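Why Does Wood Have Stripes?

From the Gilbert Page for Young Readers
10 June 2023

Look at a wooden floor, a wooden door, or the handle of a wooden spoon. You will probably see lines in it. Some are straight. Some are wavy. Some make loops or long pointed shapes like the tip of a candle flame. People call these lines the grain.

Every one of those lines was made by a tree while it was alive. To see how they got there, you have to start on the inside of a tree trunk.

A tree grows in two directions

Trees get taller, and they also get fatter. These two kinds of growing happen in different places.

The getting-taller part happens only at the tips of the branches and the tips of the roots. If you hammered a nail into a tree trunk at the height of your nose and came back as a grown-up, the nail would still be at the same height above the ground. The trunk does not stretch upward. (Please do not hammer nails into trees. It can let rot and insects in.)

The getting-fatter part happens in a thin layer just under the bark. This layer is called the cambium. You say it KAM-bee-um. It is so thin that you would have trouble seeing it without a magnifying glass. All through the growing season, the cambium makes new cells. The ones it makes on the inside become wood. The ones it makes on the outside become part of the bark.

So the newest wood in a tree is always on the outside of the trunk, close to the bark. The oldest wood is in the middle. The very center of a big oak is wood from when the oak was a thin little stem that a rabbit could have eaten.

Light wood and dark wood

In places with a cold winter, a tree does not grow at the same speed all year.

In spring there is usually plenty of water in the ground, and the new leaves need a lot of it. The tree makes wood with big, open cells that can carry water up from the roots. In many kinds of tree, such as pine, this spring wood looks pale.

Later in the summer, growing slows down. The cells the tree makes now are smaller, with thicker walls, and they are packed close together. This summer wood looks darker. In the fall the cambium stops work, and in winter it makes nothing at all. In March, or a little later in colder places, it wakes up and begins on pale wood again.

One pale band and one dark band together make one ring. One ring is usually one year. If you find a tree stump with a clean, flat top, you can put your finger on the middle and count the dark rings out to the bark. That gives you the age of the tree at the place where it was cut.

A stump with 20 rings came from a fairly young tree. Some trees live far longer. Giant sequoias in California can live for more than 2000 years.

The rings are not all the same width. A wide ring often means a good year, with enough rain and sunshine. A narrow ring can mean a dry year, or a year when insects ate the leaves, or a time when bigger trees stood in the way of the light. Scientists who study tree rings can use them to learn about the weather long ago, before anybody was writing it down.

In warm, wet parts of the world where there is no real winter, many trees grow all year long. Their rings can be very faint, or missing. Wood from those trees may still have a pattern, but it is harder to read.

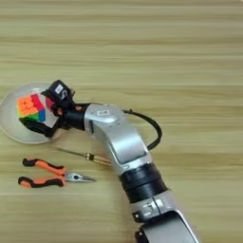 Rings are circles, so it may seem strange that boards have stripes. The answer is in the way the log is cut. When a log is sawed across, like slicing a carrot into coins, you see circles. When it is sawed the long way, from one end to the other, the saw goes down through the layers and you see their sides. The layers then show up as long lines. The tabletop under the puzzle cube has this kind of pattern, with streaks running from left to right and bands that are a little lighter and a little darker. Lines like these follow the length of the trunk. If you could stand a board back up the way it grew, its stripes would mostly go up and down.

Try it with a roll of clay

You can make your own rings and stripes at home. You need modeling clay in 2 colors, one light and one dark, and a piece of strong thread or a plastic knife.

Roll a bit of the light clay into a thin sausage about as long as your hand. This is the middle of your tree.

Flatten some dark clay into a sheet and wrap it around the sausage. Press the edges together. Wrap a sheet of light clay around that, then another dark one. Keep going until your log is as thick as a cucumber. Thin dark sheets and thicker light ones look the most like real wood.

Put the log somewhere cool until it feels firm.

Now cut straight across one end. You should see rings. Next, lay the rest of the log down and cut it from end to end through the middle. You should see stripes. Take one of the halves and slice a thin piece off the rounded side, holding the knife at a slight slant. This time you may get a long pointed shape. Carpenters have a name for that pattern on a real board. They call it a cathedral, after the tall pointed windows in some churches.

If your log gets squashed while you are cutting, use the thread. Hold it tight between your hands and push it down through the clay.

What about knots?

A knot is a round or oval dark spot in a board. It is the place where a branch grew out of the trunk.

A branch begins near the middle of the tree and points outward. Each year the trunk gets thicker, and the new wood grows around the bottom of the branch. When the log is sawed into boards, the saw goes through the branch as well. The spot you see is a slice of the branch, and if you look closely you can sometimes find tiny rings in it. The lines in the rest of the board bend around the knot, like water going around a stone.

Sometimes a branch dies and the tree keeps growing around it. A knot from a dead branch is not joined tightly to the wood, and it can fall out of a board and leave a hole.

Splitting, sanding, and painting

The grain is not only something to look at. Wood is made of long, thin cells that lie side by side, a bit like a bundle of drinking straws. It is easy to split wood between the straws and hard to break it across them. A person chopping firewood stands the log on its end and brings the axe down along the grain.

At the Plorow sawmill in Brarnport, where school classes can watch from behind a safety rail, each log is turned before it meets the saw. The sawyer looks at the ends and decides which way to cut. A log cut one way gives boards with straight, narrow stripes. The same log turned a little gives wide boards with cathedrals. The straight-striped boards bend less as they dry, but they take more time to cut and usually cost more.

If you ever sand a piece of wood, rub in the same direction as the lines. Rubbing across them leaves scratches that show up later, mostly after you have put on stain or varnish.

Is it always real?

Not everything with stripes on it came straight from a log. Some shelves, floors, and desks are made of pressed wood chips with a printed sheet on top. The sheet is made from a photograph of real wood.

One way to check is to look at the edge. On a solid board, the lines on top meet up with a pattern on the side and the end. On a printed one, the edge may be plain, or it may have stripes that do not match. Another way is to look for repeats. A printed floor often has the same knot, with the same little crack in it, in several places. Two real boards are never exactly alike.

Words to know

Bark: the outside covering of a tree.

Cambium: the thin layer under the bark where new wood is made.

Grain: the direction and pattern of the lines in wood.

Knot: the place in a board where a branch once grew.

Sawyer: a person who saws logs into boards.

Next on the Gilbert Page: Why do some leaves turn red and others turn yellow?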